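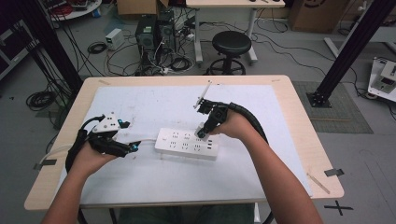 By Rogério Sales | November | Home Trips Europe Contact

We finally did the castle at Guimarães, and I loved it! Go early (we were at the gate by 9am) and walk down to the old town afterwards, it's all cobbles and little squares. The palace next door took us almost 2 hours.

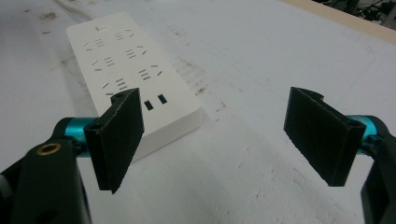

Casumach wrote that the palace is better first, before the coaches turn up, and that the castle walls can wait until after lunch. Fair point! We'll try it that way in spring.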